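Bedroom at Losow – bedding and folding

The back bedroom is the smaller of the 2 upstairs at Losow. The bed came from Iltby and has been against the same wall ever since. Sunday morning went on changing sheets and folding clothes.

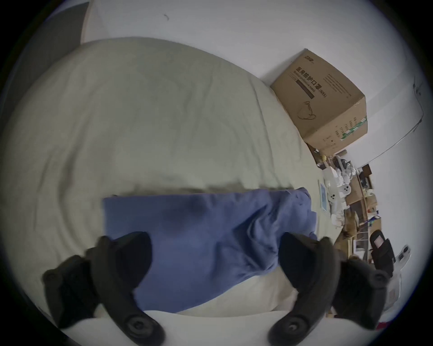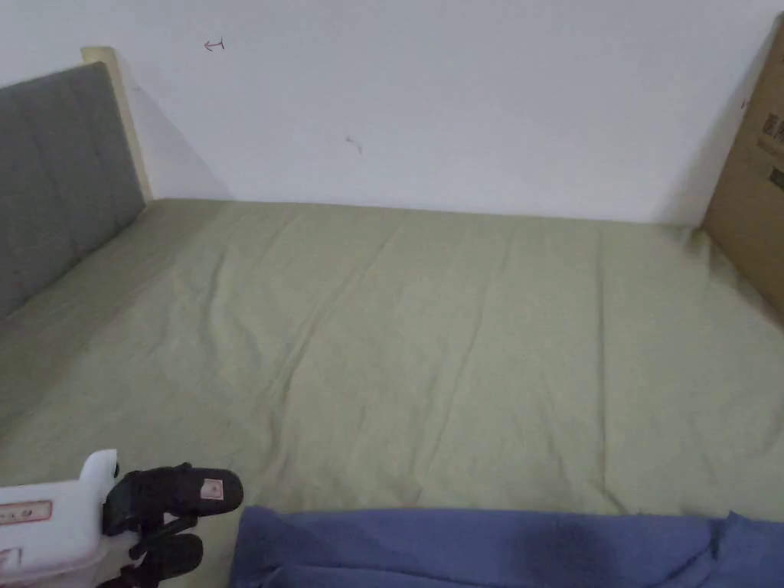

The bed with its grey headboard, and the cardboard box by the wall. The blue cloth is in both pictures.

The wall is next on the list – it was last painted in 1994. More rooms to follow in July, starting with the landing.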